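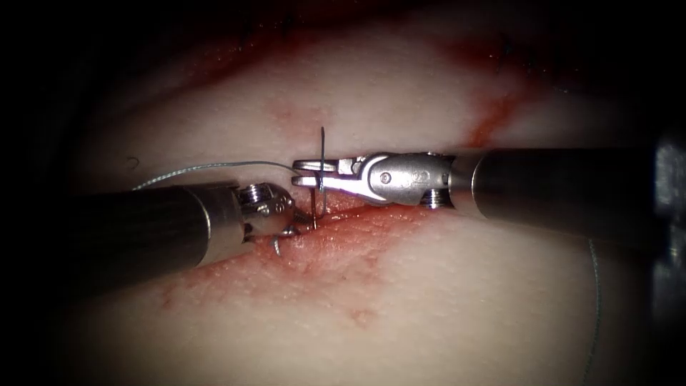 Revised bench rules for robotic suturing trials

Version 4 of the bench rules applies from June to all suturing work on tissue, whether the arms are driven by an operator or by the planner. It replaces the previous version and the two addenda issued with it. The text was drafted by A-yeong So and Woo-jin Cha, with comments from the Flovberg bench and from Hafþórsson, who supply the instrument carriages. The full document is on the shared drive. The changes that affect daily work are set out here.

Why the rules were revised

The review covered 2,347 logged needle passes. Of these, 114 had to be removed from the results, mostly for reasons unconnected with the quality of the stitch. The commonest fault was a missing or late annotation of the moment at which one gripper took the needle from the other. The second was an instrument whose use count could not be traced. A smaller group had been recorded after the lighting had been changed part way through a wound.

None of this is difficult to put right, but the old rules left most of it to habit, and the habits at the two benches had drifted apart.

Needle grip

The needle is to be held between the jaw faces, clear of the extreme tips and clear of the pivot. The previous wording, "securely held", has been deleted. A grip that allows the needle to roll when the thread is drawn counts as a failed grip and is logged as such, even if the pass is then completed.

Operators may set the angle of the needle to suit the approach. A near-vertical presentation is acceptable at entry where the two shafts come in from opposite sides at a shallow angle, as they do on the standard layout. The needle point must remain visible to the fixed camera until it enters the tissue. If the point is hidden by a jaw or wrist, stop and re-present it.

Handover between grippers

At no time during a handover may the needle be unsupported. The receiving jaws close first, the hold is confirmed, and only then do the giving jaws open. The confirmation period is set in the controller and should not be shortened at the bench.

Both jaw events are now logged separately. Under the old scheme a single "transfer" mark was made somewhere between the two, which made it impossible to tell a clean handover from one in which both grippers had briefly let go. The Drotix logger has a field for each event. Older session templates do not, and should be deleted.

Where the two sets of jaws converge on one point of the wound, metal-to-metal contact is permitted at low speed only. Any contact that moves a wrist joint away from its commanded position ends the trial.

Thread management

Thread causes more lost trials than the needle does. The following now apply:

The free length must not pass between the jaws and the wrist of either instrument.

Thread lying over or behind a shaft is allowed, provided it can run freely. Check this before each pull.

A loop at the wound edge is to be cleared or drawn down before the next bite. If it is left in place on purpose, for instance when forming a knot, mark it in the log.

Thread is never cut with the gripper jaws.

Braided thread is to be used for all comparison runs. Monofilament may be used in development work but must be entered under its own material code. The two behave too differently under tension for the results to be pooled, and several earlier sessions had to be split for this reason.

Tissue and blood

Each wound is to be photographed before the first bite, with the instruments withdrawn. Blood on the surface does not disqualify a sample. Staining along the cut and smears on the surrounding tissue are normal, and the vision model has to cope with them. What must be recorded is any blood or fluid added during the session, with the time.

Do not wipe the surface in the middle of a stitch. If the wound edge can no longer be made out on the camera feed, pause between passes, clear it with gauze and enter the pause. Wiping changes the appearance of the tissue enough to upset tracking, and an unexplained jump in the tracking record is one of the things reviewers are now asked to look for.

Lighting and camera

Illumination is centred on the wound. Fall-off towards the corners is accepted and no longer needs to be corrected in processing. Highlights on the steel parts are also accepted, with one limit: the jaw tips must not be so bright that their outline is lost. If they are, lower the lamp level before the trial starts and leave it alone until the wound is closed.

The camera stays fixed for the whole session. If it is knocked - and on the narrower bench it will be - the session is closed, the calibration repeated and a new session opened.

Instrument life

Every gripper is retired at 3,000 jaw cycles. This is our own limit, set from wear measured on jaw faces and pivot pins at Flovberg, and it takes precedence over any longer figure on the instrument sheet. The count is to be read at the start and end of each session and follows the instrument if it is moved to another arm. Screws at the wrist and at the junction with the shaft are to be checked at each change of instrument. Any that has backed out means the instrument goes to the workshop and is not tightened at the bench.

Still open

Force limits for the pull-through are unchanged in this version. Gukorel has asked for a single limit across all tissue types, and Woo-jin Cha is collecting the traces needed to decide whether that is workable. Benches with force data from thin or previously frozen tissue should send it to him with the session logs attached.

Corrections to the text go to A-yeong So. Please quote the clause number.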